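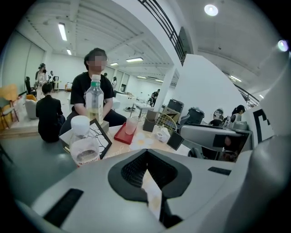
At the table, lots of small stuff.

How to sort a junk drawer's worth of small parts (and keep it sorted)

Posted in February, by the Gotton Shed Notes editor
22 comments – 11 shares

Quick one this month. Got asked again about screws, buttons, batteries, picture hooks, all the bits that end up in one drawer. So, the method. Takes an afternoon if the drawer is bad. Mine was bad.

What you need

A big table. Cleared, or clear enough.
An old bedsheet, plain colour. Things roll.
Muffin tins, two or three. Egg cartons if you've got no tins.
Small jars or zip bags for the end.
Masking tape and a marker. Not the fancy labels, you'll change your mind.
A magnet.
A rubbish bag.

Step 1 – Tip it all out

The whole drawer, onto the sheet. Don't pick through it while it's still in the drawer, I've tried that and you just end up stirring. Wipe the drawer out while it's empty. There will be crumbs.

Step 2 – Rubbish first

Dead pens, dried up glue, bent nails, takeaway menus. Rubber bands that snap when you pull them. Give this ten minutes, no more. Old batteries don't go in the bin – put them in a jar, tape over the ends, drop them at the battery box next time you're at the shops. Button batteries especially. Tape them straight away and keep them well out of reach of kids.

Step 3 – Big groups

Five or six piles, no more than that:

metal fixings
electrical
sewing
stationery
keys
no idea

Run the magnet over the sheet for the steel ones, saves your fingernails. Brass and alumnium get left behind so go back for those by hand.

Step 4 – Small groups, only where it matters

Here's where people get carried away. I once split wood screws by length down to the quarter inch and had 400 of them in tiny bags. Never used the system. Short, medium, long is plenty. Flat head and round head together, fine. Wall plugs by colour becuase the colour is the size anyway, mostly.

Sewing – buttons in one jar, needles in something with a proper lid.

Keys – try every one in every lock before you decide. Tag the ones that fit. The rest go in a bag with the month written on it, and if nothing's turned up locked in a year, out.

Step 5 – Into containers

Clear ones if you can. I use the Dufour stacking trays, the shallow ones, they fit a standard kitchen drawer with a bit of room at the back. Lotora do a cheaper tray but the dividers slide about. Jam jars work as well as either. Measure the drawer height before you buy anything (I didn't).

Label the front and the lid. Both.

Step 6 – The "no idea" pile

One container, one size, stays that size. When it's full, something goes. Mine's an old Proltden biscuit tin.

Keeping it that way

Spare bits from flat packs go in a bag with the name of the thing they came from. Do it the same day. Leftover screws lying on a bench are how the drawer started.

Go through it twice a year – ten minutes each time. Put the radio on.

A few of you wanted to know about fishing tackle. Different job, hooks everywhere, will do that one seperately.

1,019 views

Contact us | © Gotton Shed Notes | Back to top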